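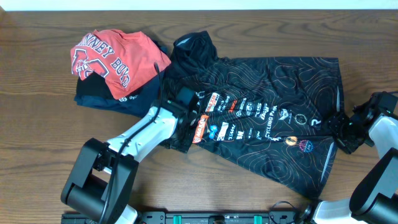
Light straw-clay

Light straw-clay (also light clay, or slip straw) is a walling material made from loose straw coated in liquid clay and tamped between temporary boards. It does not carry the load of a building. It fills the space in and around a timber frame, which holds up the roof and floors, and it is finished on both faces with clay or lime plaster.

The material is lighter than cob and has a higher clay content than straw bale. Its density can be varied across a single building. Walls facing the prevailing weather are often made lighter, for insulation, and internal partitions heavier, to store warmth and dull sound.

Materials

The straw is usually wheat, barley or rye. It should be dry, bright in colour and free of seed heads. Hay is not suitable, as it contains more leaf and tends to rot.

Clay is dug on site or bought as powder, then mixed with water to a slip about as thick as single cream. A common site test is to dip a hand into the slip and withdraw it: the skin should be covered evenly, with the creases of the knuckles hardly visible. Clay with a high sand content gives a weak coating and is normally blended with a stickier one.
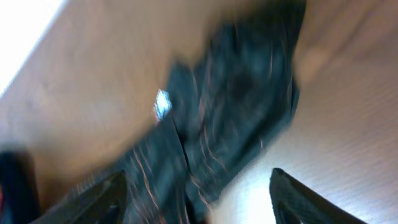 Mixing is done on a tarpaulin with forks, or in a sloping drum turned by a small motor. Every stalk should be coated, with no slip pooling in the bottom of the heap. The mix is then covered and left overnight, which softens the straw and lets the clay take hold. A handful squeezed hard the next morning should keep its shape without dripping.

Placing

Boards are fixed to both sides of the frame and filled in shallow layers. Each layer is tamped with a length of timber, firmly at the edges and corners and more gently in the middle. Over-tamping drives out the air on which the insulation depends. Horizontal sticks of hazel or bamboo are set into the wall at intervals and let into holes in the studs, so that the fill cannot lean or drop away as it shrinks.

The boards may be taken off as soon as a lift is complete and moved up the wall. Leaving them in place traps moisture and encourages mould. Gaps at the top of a panel, where the fill has settled, are packed by hand with fresh mix before plastering.
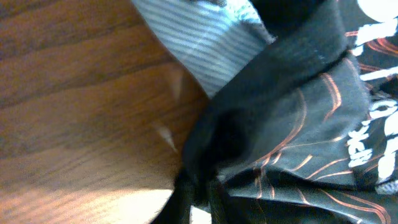

Section revised by Shahla Kiani
Building methods, March

Drying

Drying time governs the whole programme of work. It depends on wall thickness, weather and air movement, and a thick wall begun in late summer may not be ready to plaster until the following spring. Sprouting of stray grain on the surface is common in the first weeks. The shoots die as the wall dries and do no harm.

The garden workshop at Trurnstead, a single room with 40 panels of light straw-clay, is a small example of the method. Its frame is of larch, with 102 mm studs on the inner face, and the fill was placed in spring to allow a full summer of drying. The builders, Divari and Naseri, left 2 panels unplastered behind hinged shutters so that the fill can be inspected. The lowest 6 rows of the outer boarding can be unscrewed for the same purpose.

Finishes and upkeep

Clay plaster keys well to the rough surface and needs no mesh except over timber. On exposed walls lime plaster or ventilated boarding is preferred. Cement render is avoided – it holds water against the clay, and damage may go unseen for years. The Tramell detail, a raised stone plinth with a sloping drip board above it, is one way of keeping splashed rain off the base of the wall.

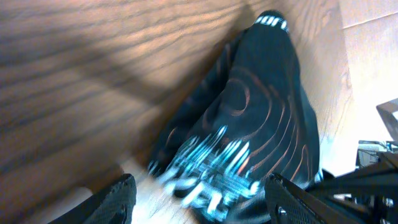 Can shelves be fixed directly to a light straw-clay wall?
Light items can hang from long wooden pegs driven into the fill, but shelves should be screwed to the studs or to battens set between them before the wall is filled.

See also: Cob; Straw bale construction; Wattle and daub; Clay plaster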